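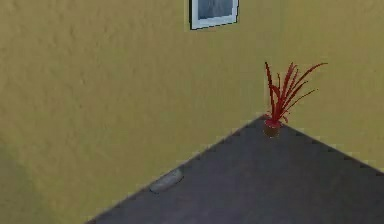
## Re: Bolbridge shift pattern and the overtime ban

Replying to the list so the other sites have the same information. The earlier message is quoted in parts, with answers under each.

> The Findden plant at Bolbridge has been on an overtime ban since November. Our site at Wiriya gets its door seals from them and we are being told to expect short weeks. Is this a strike or not? Management here is calling it one.

It is not a strike. Members at Bolbridge are working every contracted hour. They have stopped accepting voluntary overtime, and under the site agreement all overtime past the end of a rostered shift is voluntary. The company has used the word "strike" in two notices and was asked in writing to correct both. The second has been corrected. The first is still on the board by the time clocks.

The distinction matters to you at Wiriya. Your layoff clause treats a supplier strike differently from a supplier shortage. For a shortage, the company owes you guaranteed pay for the first 5 shifts lost. For a strike it owes nothing. If your short-week notice gives "industrial action at supplier" as the reason, ask for the clause number it relies on, and keep a copy of the notice.

> What is the actual dispute? We have heard pay, we have heard the new rota, and we have heard it is about recognition.

The rota. Pay was settled in the last round and runs to the end of the agreement. Recognition has not been questioned by either side.

The company wants to move the press shop from a two-shift pattern to a rotating pattern of six days on and two off. Weekly hours stay the same on paper. The objections are as follows:

- The weekend premium would be folded into the base rate at a value the branch considers too low.
- Rest between a late and an early shift would fall below what the current agreement allows.
- Swaps between members would need a supervisor's approval — at present they only need to be logged.

The branch put forward a counterproposal that keeps the two shifts and adds a small weekend crew, recruited separately. The company said it would cost the proposal and come back. It has not yet come back.
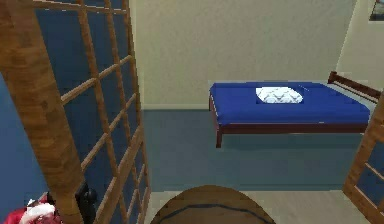
The company has also said that the rotating pattern is needed to meet the Roltitz order. We asked for the volumes and were given a weekly target of 1,384 sets. The present pattern meets that figure in a normal week without overtime, provided that both large presses are running. They often are not. Maintenance cover on the late shift was cut last year, and most of the lost output is on lates. This has been put to the company as a separate item.

> Should we refuse to handle seals brought in from somewhere else?

No. There is no instruction to do so, and none has been requested by Bolbridge. Handle the parts as normal. If the substitute seals need rework on your line, log the time against the part number. A standing record of rework hours would be useful to both sites, and it protects your own output figures.

> Is there anything coming up that we should know about?

Talks resume this month, first session at 10 a.m., on the rest-period clause only. The overtime ban stays in place while they go on. Any change in the action would need a new ballot with the usual notice, and the notice would be posted here before it went up on site.

Two requests for Wiriya:

1. Send a scan of the short-week notice, including the reverse side if there is one.
2. Confirm whether agency workers on your line are covered by the guaranteed pay clause. Our copy of your agreement is an older one and does not mention them.

Please reply on the list and trim the quoted text.

Branch secretary, Bolbridge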